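The Long Life of the Good Table

Every household has a good table, and in every household it is the wrong one. Ours was bought to be eaten at. My wife's aunt, Hertta Koivisto, kept it for 30 years in a dining room in Jendham, under a cloth, under a second cloth, and gave it to us on the understanding that it would be looked after. It has hosted four dinners. Everything else that happens on it is called "a project."

I don't remember agreeing to projects. The first was a lamp that needed "just a minute" and stayed until after the holidays. Then came the Gravero, a shelf kit from a shop in Mosta that was missing a bracket, and the bracket had to be made, and once a family has learned it can make a bracket there is no going back. We now make parts.

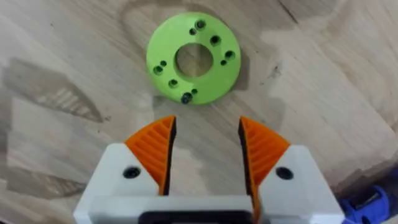

A part, in my experience, is an object that belongs to something else, and the something else is always in another room. I have asked what several of them are for and been given answers that contained other parts. The current favorite is a lime-green ring with a big hole in the middle and smaller ones set around it, a color chosen, I suspect, so that I can't claim I didn't see it. It lies flat on the wood like a coaster. I have been told firmly that it is not a coaster, by people who have never used one.

Hertta telephones in July to ask after the table. I tell her it is in daily use. She finds this reassuring, and I change the subject to her tomatoes.

To be fair to the wood, it takes it well. Pale wood with a busy grain hides a great deal, and I have spent whole evenings trying to decide whether a mark was ours or the tree's. The man at Hellström, where I went to price a refinish, suggested oil twice a year and a felt mat. The mat cost nearly 30 dollars and is now under a bicycle.

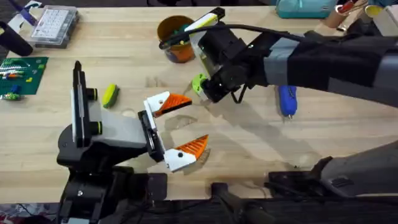 Clearing up is a matter of negotiation. Nothing may be moved by anyone who doesn't know what it is, which rules me out, and nothing is moved by anyone who does. The toy bricks have held their green baseplate along one side for so long that I think of it as a property line. The blue glue gun has no fixed address. There is an orange cup with things standing in it, and I have learned to look before reaching for a cup. My one contribution to policy was a tray, on which everything was to be placed by 8 each evening. The tray was admired. Somebody drilled it.

We eat in the kitchen, at a folding table with a wobble, and it is the best-kept surface in the house.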